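Slow Hands Make Better Lessons

By Lourenço Tavares
21 Jul 2025

In our workshop in Pirside we teach the arms by remote control. A person holds the leader handles, the robot follows, and everything is recorded. I have done this work for four years, and I want to defend an opinion which my colleagues do not all share: we should stop asking the teacher to be fast.

The usual argument is simple. More recordings in one day means more data, and more data means a better robot. Anika Ambrose, who plans our sessions, once set a target of 8 good recordings before each break. We reached it. But when I watched them afterward, I saw my own impatience in every one. I was closing the fingers before I had really decided where to hold. A robot that learns from this will learn to hurry and to guess.

Take a ball and an open carton. For a child it is a small matter. For the person at the handles, the flaps are always in the way, and the depth is difficult to judge from a screen. 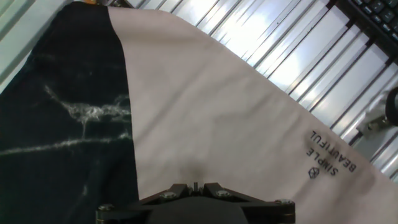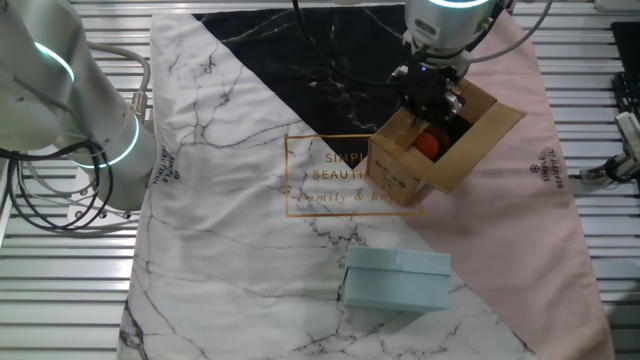
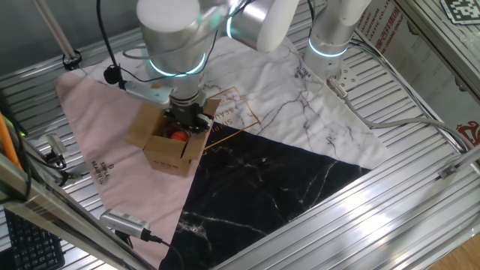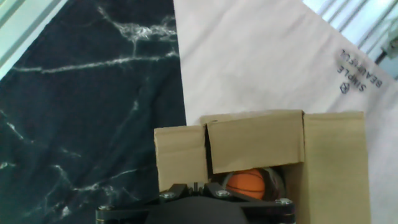
The carton and the orange ball, from the side cameras (second and third pictures) and from the wrist (fourth). The first is also a wrist view, over the cloth.

I have noticed that new teachers look only at the side view. They trust it too much. Jhun Macapagal taught me to look at the wrist view first and to wait there for one breath before going in. It costs very little time, and my recordings became much more similar to each other.

Some people answer that variety is good, and that a robot must also see mistakes. I agree with this in part. A mistake followed by a calm correction is a useful lesson, and I never delete those. What I would delete is the nervous movement that has no purpose, because the machine cannot know that it had none.

So my proposal is modest. Let us ask for 6 recordings in place of 8, and let the teacher repeat any one of them without explaining to anybody. In November we can compare the results, and if I am wrong I will go back to the old number.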